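**Nouvel An lunaire, le mot de l'asso** (18 févr. 2018)

Bon, vite fait entre deux cartons. L'année du Chien est lancée ! Plus de 100 personnes samedi soir à la salle Valdovinos, merci à tous. Les raviolis partis en une heure, les lanternes presque toutes accrochées à temps. Presque.

Petit rappel pour ceux qui demandaient : la fête ne s'arrête pas au premier jour. Quinze jours en tout, jusqu'à la fête des Lanternes. On ne balaie pas le jour même, on évite les ciseaux, on règle ses dettes avant. Et les enveloppes rouges, billets neufs, jamais de 4 dans la somme.
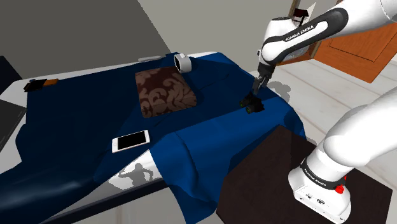

Pour la soirée des Lanternes, rendez vous devant l'atelier Matier, départ du défilé à la nuit tombée. Maricruz Tovar mène le dragon, il manque encore 3 porteurs, gabarit indifférent, bonnes jambes obligatoires. Le parcours longe le canal puis remonte rue Voltau, donc on verra bien de partout. Pour ceux qui restent sur le pont, de petites jumelles noires comme celles de la photo suffisent largement. Prévoir gants, bonnet, thermos.

Devinettes à accrocher aux lanternes : on en a reçu 37, certaines très tordues, continuez. A déposer chez Punia avant le défilé, papier rouge de préférence. Boulettes de riz sucrées au retour, sésame ou cacahuète, apportez votre bol.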